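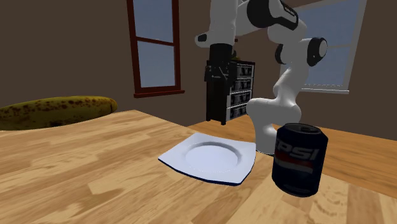 Fixed camera view in the simulator, gripper open above the table. Plate and can at the front.

August, notebook of the teleop corner, Flunditz project

Today I continued the demonstrations for the task "put the can on the plate". Everything is in simulation, driven by hand with the Jeon controller. Before lunch I only did practice runs and deleted them. The recording began at 13:40.

Settings: control step unchanged, gripper speed lowered to half. With the old speed my fingers are faster than my eyes and I close too early. Mafalda Garcia told me this already last month and I did not listen enough.

The total is now 1,018 episodes in the folder. We need 1,000 clean ones, so the margin is thin, and I did not yet check the last 200 for pauses. If I stop more than 500 ms in the middle of a movement, the policy learns to stop also. Please do not start the Atberg training before I write here that the check is finished.

Notes on the way of driving:
- From the fixed view I judge the height badly. I use it for the approach and then I change to the wrist view.
- Turn the wrist first and go down after. When I do both together, the path has a strange curve and it is different in every episode.
- The arm column is behind the can in the fixed view. It is easy to believe that the gripper is more to the right than it is. 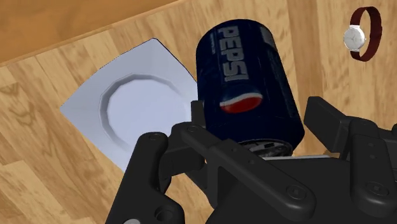 Close view with the can in the gripper, tilted. Logo side up.

The tilt I am not sure about. In my opinion a tilted can is allowed during the carry, but it must be upright again before the release. Mafalda wants to keep some tilted examples so the policy sees how to correct. I agree if we put a label on them. I made a column "tilt" in the sheet, please fill it with yes or no, no other words.

Also to decide: do we move the plate between episodes? In the Pornen set it was always in the same place, and the policy from that set was not good with any other position. I prefer random position and random angle.

Open for tomorrow: pause check, label the tilted ones, ask for the second controller back.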